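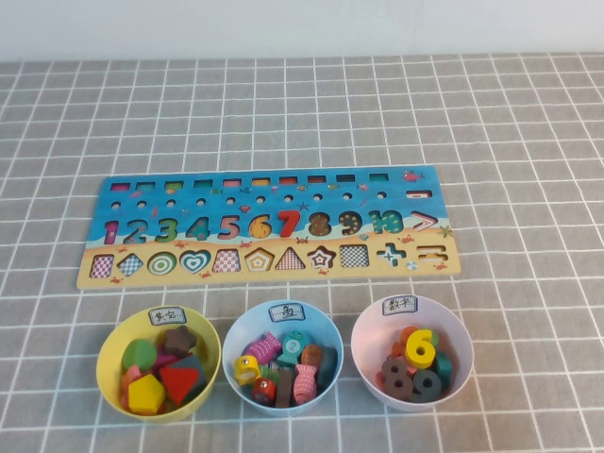
图 3 实验工作台：海滩图案的木质拼图板，前方三个塑料碗，碗沿标签为“其它”“鱼”“数字”。

4 夹爪对比实验

4.1 任务与物件

任务沿用第 3 节的拼图台（图 3）。选它的理由很简单：同一张桌上形状够杂，尺寸都落在三种末端的开口范围内，换夹爪不用换场景。之前在标准方块上测过一轮，三种夹爪几乎拉不开差距，方块太好抓了。换成这套木件以后差距马上出来，而且失败的样子各不相同，值得写。

物件按碗分三类，下文直接用碗上的标签称呼。“数字”类是木质数字块，轮廓有凹有凸，6、8、9 这种带圆弧的和有长直边的数字完全是两种抓法。“鱼”类为鱼形木珠，流线轮廓，两侧几乎没有平行面，对平行夹爪最不友好。“其它”类是几何块：圆片、星形、五边形、三角形等等。圆片好抓但容易转，三角形要看夹哪条边，星形最麻烦，尖角之间的凹处可以卡住指尖，也可以把指尖弹出去。

三个子任务，如下。

子任务 A，碗中取件。从指定的碗里取出一件，抬到安全高度，停住，保持到计时结束。只看抓取，不管放。碗内堆叠不整理，件与件互相压着、靠着碗壁都算正常初始状态。三类物件都做。

子任务 B，归类。物件散放在桌布上，由系统识别类别后放进对应的碗。放进去就算，不要求姿态。弹出碗外算失败，落在碗沿上又滑进去的算成功（这条有争议，见 4.7）。

子任务 C，嵌入。取数字块或几何块，放入拼图板上对应的槽，落到底才算。翘一角不算。鱼形木珠不参加子任务 C，板上没有给它们定义目标位姿。

每种夹爪 57 次，三个子任务平分，三种夹爪合计 171 次。顺序打乱，但同一夹爪的试验是连着做的，换一次夹爪要重新标定，来回换不现实。这样做有顺序效应的风险，我们知道，4.7 里再说。

4.2 硬件

机械臂一台，全程不换。控制器用 Szilágyi，力矩前馈打开，末端负载参数随夹爪切换。控制周期三种配置相同。相机固定安装，外参在每次换夹爪之后重新标。视觉部分不是本节的比较对象，分割模型和权重锁死。

三种末端：

Marbridge，平行两指，电动，指尖为平面加一层薄胶垫。开口行程最大，力控分辨率也最好。缺点是手指厚，伸进碗里容易先碰到碗壁。

Gornari，柔性三指，气动，指面有横纹。顺应性好，不挑形状，位置精度就别指望了。充气有延迟，从发命令到指尖接触有一段空档，控制器里做了补偿，补得一般。

Brustine，单吸盘，波纹管式。对平面物件理论上最快。吸盘选了小号，大号盖不住数字块的笔画宽度，漏气。

三者用同一块转接法兰，法兰以下的长度不一样，所以各自的 TCP 单独标。Benedek Barta 负责转接件和全部标定，Houda Farouk 写了试验脚本和打分程序。两人都没参与抓取参数的调节，参数由另一位作者在预实验里定好后冻结。预实验数据不进统计。

4.3 抓取规划

三种夹爪的规划器共用前半段：分割，拟合主平面，取轮廓。后半段分开。

Marbridge 在轮廓上找一对近似平行的边，按对置程度和离质心的距离打分，取最高者。找不到平行边的（鱼、星形）退化为过质心的最窄截面。退化分支在预实验里改过一次，原来取的是最宽截面，结果夹鱼的时候老是从头部滑到尾部，最后飞出去。改成最窄截面以后好一些，没根治。

Gornari 只要质心和主轴方向。三指闭合中心对准质心，其中一指沿主轴。就这些。没有更细的规划，也没必要，指面自己会贴上去。

Brustine 在主平面上找能放下吸盘圆的最大空白处。数字块笔画窄，很多时候只有一个候选点，而且偏离质心，抬起来会歪。几何块没这个问题。鱼形木珠表面带弧，规划器给的点经常看上去合理，真吸的时候边缘密封不住。

碗中取件多一步碰撞检查。碗按圆台建模，三个碗用同一个模型。手指或波纹管外包络与碗壁的间隙小于 5 mm 的候选直接丢弃。这个阈值对 Marbridge 影响最大，靠着碗壁的件基本没有合法候选，只能先拨一下。拨的动作是固定的：指尖合拢，朝碗心推一小段，抬起，重新拍照。允许拨一次，拨完还没有候选就记失败。

嵌入动作三种夹爪相同：移到槽上方，下压到接触，走一个小幅螺旋，力降下来就松开，再用指背（或吸盘边缘）按一下。螺旋幅度没有按夹爪分别优化，对 Gornari 不太公平，它本身的横向顺应已经不小，再加螺旋，件在指间自己转。后来单独试过减小幅度，不计入统计，见 4.6。

4.4 计分

每次试验记四项：抓取是否成功，最终是否成功，用时，失败类型。失败类型事先列好：无候选、空抓、滑脱、带出多件、放置偏差、未落底、其它。带出多件单独算一类，哪怕目标件也在里面。打分程序先判，两人再看录像复核，意见不一致的以更严的为准。

抓取成功的定义：抬到安全高度以后保持住，件与夹爪没有可见的相对滑动。轻微转动允许。这个“轻微”在程序里有角度阈值，但圆片转了程序看不出来，人也看不出来，一律算没转。圆片转不转对嵌入没有影响，无所谓。

用时从规划开始计到松开，不含换夹爪和重新标定。拨动时间计入。

4.5 结果

抓取阶段 Gornari 最好，57 次成功 53 次。失败全部出在碗里，带出多件占多数，都是“鱼”碗。三指往下一裹，旁边的鱼被指面横纹挂住，一起上来。目标件其实抓得很牢。放松一点闭合压力可以减少挂带，但压力低了几何块又容易滑，没找到两头都好的值。

Marbridge 紧跟其后，抓取失败 5 次。和 Gornari 只差一次，不能说谁强谁弱。失败类型倒是完全不一样：无候选和滑脱，没有一次带出多件。无候选都是靠碗壁的件，拨过以后仍然贴着壁。滑脱都是鱼。在桌面上散放的物件它一次没丢过。

Brustine 垫底，抓取成功不到一半。几何块上表现正常，桌面散放时甚至比另外两种都快，下去一碰就起来。数字块勉强。鱼基本抓不起来，偶尔一次成功也是碰巧吸到了较平的部位。碗里的件又斜又叠，吸盘轴线和表面法线对不上，波纹管能补一部分角度，补不全。预实验里已经看出来会是这样，仍然保留在正式对比里，因为分拣线上大家第一反应往往就是用吸盘。

看最终成功，次序变了。Marbridge 反超，而且差距明显，几乎全来自子任务 C。

子任务 C 里 Gornari 的问题很集中：未落底。件送到槽口，位置差一点，螺旋走起来以后件在指间跟着转，角度就丢了。对圆片没影响，方形和三角形受影响，数字块最严重。数字块轮廓不对称，角度偏一点就卡在槽沿上，再按也按不下去。最后那一下指背按压有时能救回来，有时把件按翘。

Marbridge 在子任务 C 里稳得多。夹住以后件的姿态基本等于夹爪的姿态，误差主要来自视觉和标定。没嵌进去的几次都是同一种情况：夹持边选在短边上，下压时件绕夹持线微微摆动，一头先进槽，另一头顶着。规划器打分里没有考虑下压力矩，该加。

Brustine 在子任务 C 的条件成功率（抓取已成功的前提下）意外地不错。吸在上表面，四周没有手指，放进槽里没有东西挡着。Marbridge 的手指要插到件的两侧，离槽沿近的时候会碰到板面，必须把夹持深度调浅，浅了又不牢。吸盘没有这个矛盾。样本太小，不展开。

用时方面，子任务 A 和 B 里 Brustine 最快，Marbridge 次之，Gornari 因为充放气最慢。子任务 C 三者接近，时间都花在螺旋搜索上。Marbridge 一旦需要拨动，用时就跳一截，分布有明显的两个峰，所以正文里只报中位数，均值没有意义。完整数据见附录表。

按类别看：

数字。Marbridge 合适。凹处可以伸一指进去，规划器有时会选这种抓法，夹得非常稳，但嵌入时那根手指正好在槽的凸起上方，放不下去。A 和 B 里允许，C 里应当禁止。目前没禁，手工查录像发现的。下一版规划器要把目标槽的形状也喂进去。

鱼。Gornari 合适，前提是不在乎一次带出几件，或者后面有办法甩掉。Houda Farouk 试过抬起以后轻抖一下末端，多余的那条多数能掉回碗里，目标件不掉。没写进正式流程，太晚了，数据已经采完。

其它。三种都行。星形除外，Marbridge 夹尖角会弹，Gornari 没事，Brustine 没事。

4.6 补充试验

以下都不计入 171 次。

减小螺旋幅度。只对 Gornari，只做数字块嵌入。幅度减半以后未落底明显减少，但搜不到槽的情况多了。总的来看略有好处。再减就不行。真正该改的是让件在指间不转，或者转了能看见。后者需要腕部相机，当前的固定相机在嵌入时被手指挡住，看不见件的边缘。

换指尖。Benedek Barta 给 Marbridge 做了一付窄指，厚度减下来，指尖末端收成斜面。碗壁附近的无候选几乎消失。代价是夹持面小，鱼滑脱更多了。窄指加软胶垫或许可以，胶垫在斜面上粘不住，试了两种胶都在几次抓取后卷边，放弃。

双吸盘。为了数字块试过并排两个小吸盘，笔画宽度不够放两个，只有少数数字的直笔能用。放弃。

关掉力矩前馈。想看控制器的贡献有多大。Szilágyi 的前馈关掉后，Marbridge 的嵌入立刻变差，下压阶段接触力过冲，板子被推动，后面的位姿全错。Gornari 几乎不受影响，气动手指自己把过冲吃掉了。这一点对选型有参考价值：控制器一般的场合，柔性夹抓的宽容度能顶一部分用。控制器好的时候它这个优势就看不出来了，只剩精度差。

板子固定方式。正式试验中拼图板直接平放在桌布上，没有夹具。接触力大时板会滑，桌布也会跟着起皱。脚本在每次嵌入之前重新定位一次板的位姿，所以累积误差不存在，但单次嵌入过程中的滑动没有补偿。用双面胶固定后三种夹爪的嵌入都有改善，Gornari 改善最少。没有把固定后的数据当正式结果，因为想保留一点不确定性，家用场景里没人给拼图板上夹具。

4.7 局限

几条，按严重程度排。

顺序效应。夹爪是整段整段做的，Marbridge 在最前，Brustine 在最后。胶垫磨损、桌布位置、光照都可能随时间变。做完全部试验以后用 Marbridge 在次跑了一小段子任务 B，与最初结果没有可见差别，算是一点安慰，不能代替随机化。

碗内初始状态不可重复。每次试验前由人把件倒回碗里，随手晃一下。堆叠情况差别很大，有时目标件就在最上面，有时埋在底下只露一角。按规则目标件由脚本从可见的件里选，埋着的不会被选中，所以实际难度比“随机取件”要低。三种夹爪都受益，受益是否相同不清楚。

复核者知道用的是哪种夹爪。录像里看得见，没法盲。

碗沿滑入算成功这条。两位复核者意见不同，最后按脚本的定义走：计时结束时件在碗内即成功。改成更严的定义，Gornari 在子任务 B 会少几次，另外两种不变。它松手时三指不是同时张开，件会往一侧甩。结论的次序不受影响。

只有一套物件，一块板。木件表面有漆和图案，摩擦系数没测。换塑料件结果多半会变，尤其是吸盘，表面光一点、平一点就是另一回事。所以不要把 Brustine 的数字理解成对吸盘的总体评价，它在这套件上吃了亏。

Gornari 的气源压力在下午有波动，日志里能看到，隔壁用气的时候往下掉。掉得不多，没有剔除这些试验。和失败对照过，没看出关联。

4.8 选型上的取舍

如果任务止于分拣，碗进碗出，两种手指式夹爪都能用，按物件挑：鱼这类无平行面的用 Gornari，怕带出多件的用 Marbridge。速度压倒一切且物件平整，用吸盘。

有嵌入就用 Marbridge。窄指版本在碗里更灵活，等胶垫问题解决以后应当重测。我们倾向于在后续第 5 节的长程任务里统一使用原厂指尖，虽然不是每一步最优，但失败类型少，容易恢复：无候选可以再拨，滑脱可以再抓，都停留在当前步骤。带出多件要麻烦得多，多出来的那件可能掉在板上，压住别的槽，后面的状态估计跟着乱。长程任务里一次这样的失败往往拖垮整条序列。

换爪方案也考虑过，快换盘已经有了，机械上没问题。问题在标定。每换一次要重新确认 TCP，目前的流程需要人在场。如果快换盘的重复精度能保证，标定可以只做一次存下来。Benedek Barta 在测这个，4 月之前的数据还不够下结论，嵌入对角度误差太敏感，分拣那点误差倒是完全无所谓。所以有一种折中：分拣时换 Gornari，嵌入时换回 Marbridge，只对后者做确认。第 5 节没有采用，留作后续工作。

规划器方面的改动列在这里，免得散落：夹持打分加入下压力矩项；候选过滤加入目标槽形状，禁止在槽凸起上方落指；拨动从一次放宽到多次，并且方向由碗壁法线决定，不再固定朝碗心；Gornari 抬起后加抖动。前两项已经合并进主分支，第 5 节的实验用的是合并后的版本，因此本节与第 5 节的单步成功率不能直接相比。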